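The words that are left in the drawer
A conversation with Regula Camenzind

12/12/18

When I arrive at the house of Regula Camenzind in Lomcombe, the kitchen table is already full of paper. She moves one pile to a chair, and then she moves the pile again so that I can have the chair. She has made coffee and put out a plate of dried pears. "The pear is a good place to begin," she says. "In my mother's house a dried pear had one name if it was whole and another if it was cut. Now it is a dried pear."

Regula has collected the old words of the Givau valley for most of her adult life. She did not study languages. She worked in the office of a seed merchant in Vullside, where the farmers came in to pay their bills, and she noticed that the older ones used words which the younger ones had to ask about. She started to write these on the back of delivery slips.

"I had no plan," she tells me. "I liked a word, so I wrote it. Later I was angry with myself, as I did not write who said it, or what the weather was, or if the person was laughing. A word for a lazy cow can also be a word for a brother-in-law, and you need to know which one was meant."

The slips became cards, and the cards went into a drawer that she bought when the Baumgartner pharmacy was closed. The drawer has small brass handles and still smells a little of camomile. The first full set had 422 cards. She knows this number well, having written it on the inside of the drawer in pencil, and she lets me see it.

Today the collection has 1,516 entries and is kept in a computer, a step which she did not take with pleasure. Her first file was typed on an office machine that was going to be thrown away. For many years she moved the same file from one used computer to the next, each time with a bad night before.
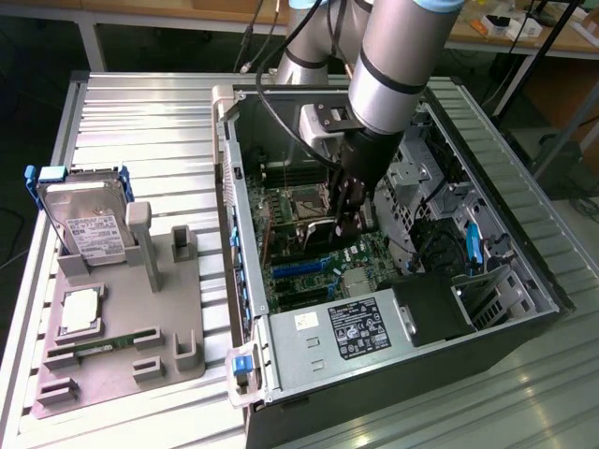
An open desktop computer with the motherboard showing.

"The cards were slow but they were in the order of my head," she says. "If I looked for a word about snow, I passed the words about fences, and then I remembered a thing about fences. The computer gives me the snow immediately. It is very polite. But I do not pass the fences anymore."

I ask her if the valley really had so many words for snow, as people like to say about mountain places. She laughs and shakes her head. There are nine, and three of them are the same word said with a different mouth in the upper villages. For mud there are many more. The people of Givau lived much longer with mud than with snow, she says, and nobody writes songs about it.

We talk a long time about how one should ask. In her first years she went to people with a list. What do you call this, what do you call that? The people became stiff and gave her the word from school, to be correct. One man put on a jacket before he answered. So she stopped bringing the list. She helped with the beans, or she sat with somebody who was waiting for the bus, and she kept the pencil in her pocket until she was around the corner.

"Is this honest?" I ask.

She thinks about the question and eats a piece of pear. "In the beginning I did not ask myself. After, I went back to each one and I read the words aloud to them, and I asked if I may keep them. Two said no. I took those cards out. One of them had the most beautiful word for the noise of a door at night, and I know it still, and I will not tell you."

Spelling is the part where she has lost the most sleep. There was never a fixed way to write the speech of the valley, and every letter she chooses offends one village. In Vullside they make the vowels long, in Lomcombe they swallow them. For some years she wrote both forms, then she wrote only the form of the person who gave the word, with the name of the village after it. She believes this is the fair way, although it makes the alphabet "a little drunk."
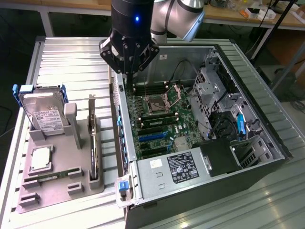

Dell motherboard with the metal bracket of the CPU socket lifted.

The other question is what belongs to the collection and what does not. Words for farm work are easy. But what should she do with the words that children made in the schoolyard in the seventies, or with the joke names for the tax office? A teacher told her once that a collection must have a border, or it is only a heap. She kept the joke names. She put them under the letter they deserve, she says, and does not explain to me which letter it is.

There is also the matter of new things. Her neighbor's grandson, who is eleven, calls the noise of a computer that starts up by the old word for a hen that is not satisfied. Nobody taught him this. He had heard it from his great-grandmother about the hens, and he found it suitable. Regula wrote it down the same evening, with the date in September and his full name, at his request.

"When I hear such a thing, I sleep well," she says. "A word that has found new work is not old. The ones I worry about have no work. The tool is gone, the animal is gone, and the word sits there like a man at the station."

She would like to reach 2,000 entries before she stops. I ask what comes then, a book perhaps? She makes a face. A printer in Vullside has offered, but she is afraid of a book. In a book she cannot correct the vowel of a person who calls her on the telephone to complain, and they do call. 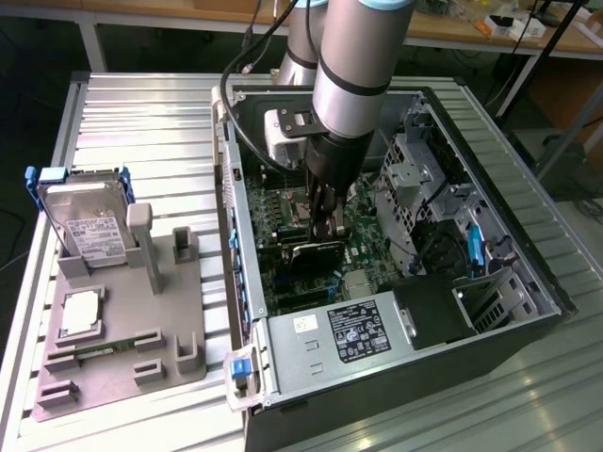
Lotte Dekker is for the book, and said so on the telephone when I told her about this visit: people in the valley should have the words on a shelf next to the Bible and the bus timetable, with all the wrong vowels, and they can correct them in pencil themselves. She added that she would buy two copies, one for the margins.

I repeat this to Regula before I leave. She is quiet for a moment and then she asks me if Lotte really said "in pencil." I confirm it. "Then I will think about it," she says, and she writes something on the back of an envelope, which goes on top of the pile on the chair.

At the door she gives me the rest of the pears in a paper bag. They are the cut ones. I ask her for the word, and she says it twice, slowly, with the short vowel of Lomcombe. I have practiced it all the way to the bus, and I am sure I say it wrong.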